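4.2 How people dress up a plain cabinet 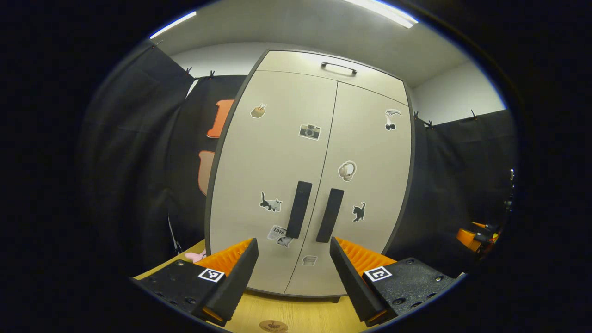
Figure 3. A tall light beige cabinet with stickers on its doors, including two cats, a pair of headphones and a bowl with chopsticks.

We came to the sticker question almost by accident. The Flirkby survey was set up to learn how people store things in small homes, and the first round of forms had a single line at the bottom for "anything else on the doors." That line filled up faster than any other part of the form! Of the 137 households that sent the form back, 100 wrote something there, and many went on over the page to tell us where a sticker came from and who chose the spot. We rewrote the second form in March to give the subject a full page.

Stickers are a lovely thing to study. They cost very little, they go up in seconds, and yet people have firm views on where they belong. Most of our households left the handles and the seam between the doors clear, and put their pictures on the open part of each door. The cabinet in Figure 3 has two long black vertical handles side by side near the seam, and its pictures are spread over both lower doors, at several heights. We call this a scattered layout, as opposed to a row (all at one height) or a cluster (all in one corner). De Bruijn's older scheme has only rows and clusters, and we found it too tight for doors like these.

Subject matter was the other surprise. We logged 1349 single stickers across both rounds and expected most doors to keep to one theme. Very few did. Animals turned up next to food, and food next to music or clothes. In Figure 3 a gray and black cat shares the left door with a vintage camera and a sticker reading "Love," while the right door has a black cat and a shoe with cherries. Cats were the most common animal in the whole set, which delighted at least one of the present authors.

Mixed doors also made coding harder. A shoe with cherries can go under clothing or under food, and our two coders split on 39 stickers of this kind. We kept both codes in those cases, and Table 5 gives the totals each way. Words were coded apart from pictures, even when a single sticker had both.

We did not ask households to take anything down or move it, so we can't say much about the marks stickers leave behind. Several people raised this on the form, mostly those who rent, and we would love to see it taken up in later work.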